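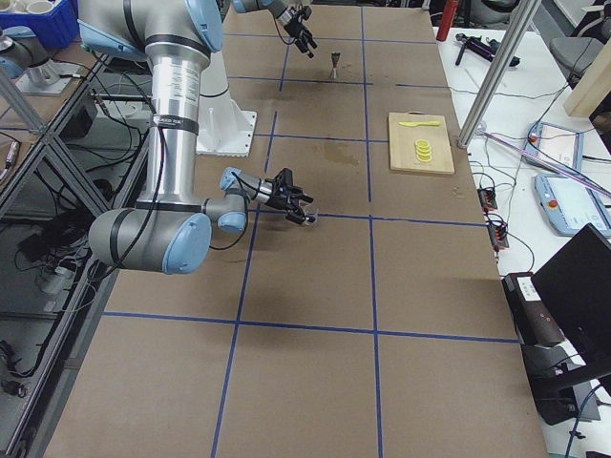

**What work do the arms take over at the drinks station?**

The measured part of each order: picking up the cup and the jigger, pouring, and placing fruit. Greeting guests, taking orders, opening bottles, cleaning and restocking remain staff tasks. The station is being rolled out at the Sanham and Brundico sites. Jemum stays fully manual until at least October.

**Does the station reduce anyone's hours?**

No contracted hours change during the rollout. The prep shift at Sanham loses 40 minutes of cutting and measuring per day, and that time moves to stock counts and front counter cover. Shift lengths and break times are the same as on the current rota.

**Which job titles change?**

One. "Bar prep" becomes "station operator" for staff who complete the training. The pay grade goes up one step from the first full pay period after sign-off. Staff who do not want the training keep their present title and grade.

**How long is the training?**

It takes 7 hours, split over two shifts, paid at the normal rate. It covers startup, the teach pendant, stop and restart, changing a recipe, and clearing a fault. No programming knowledge is required. Recipes are picked from a list and the quantities are locked.

**Who may enter the work area?**

Trained operators only, and only with the program stopped. Before reaching over the table:

1. Stop the program on the pendant.
2. Wait until both arms are still.
3. Take the pendant with you.
4. Tell the person at the counter.

The red button is for emergencies. Anyone may press it, trained or not, and no one will be written up for pressing it.

**What happens when liquid is spilled?**

Stop the program, blot the paper, and check that the tape lines are still flat. If the paper has lifted or torn, replace the sheet and mark the grid again from the template. Small spills are not logged. Any spill that reaches a cable or connector goes in the fault book, and the station stays off until maintenance clears it.

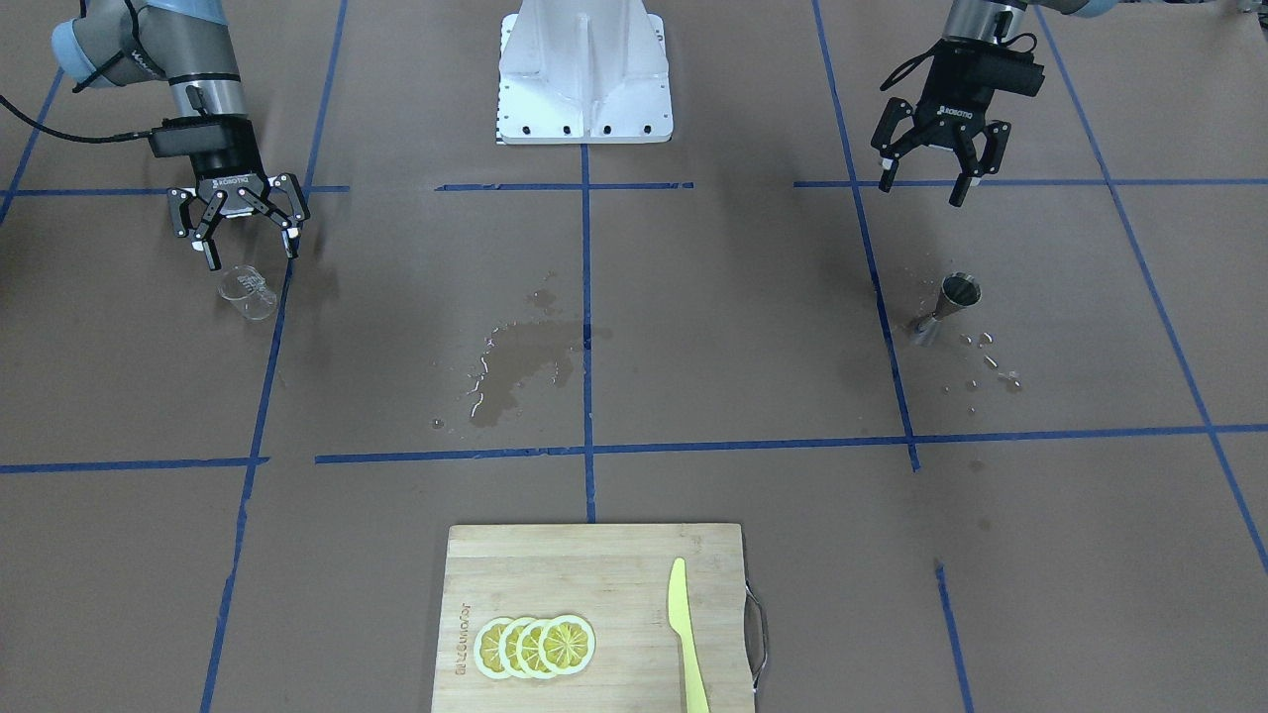
Rachid Fahmy asked whether wiping down and re-taping would count as operator time or be pushed onto the closing shift. It counts as operator time. The closing checklist has not been changed, and the closing shift should not be asked to re-tape.

**Is staff performance measured by the station?**

The controller records cycle times, faults and stops. It does not record who was on shift. Fault records are kept for 61 days and then deleted. Supervisors can see the totals per site but cannot match them to a name.

**What is the expected output?**

Some 400 drinks per week per site. This is a planning figure for ordering cups and fruit. It is not a target for operators.

**Who do I call about a fault?**

Illés, the maintenance contractor, during opening hours. The number is on the inside of the fault book. After hours, leave the station off and serve by hand. The manual recipe cards stay at the counter at all sites.

**Can I move back to my old position?**

Operators may return to bar prep at any time in the first three months by written notice to the site manager. After that, the usual transfer form applies.

Last revised June 15, 2024.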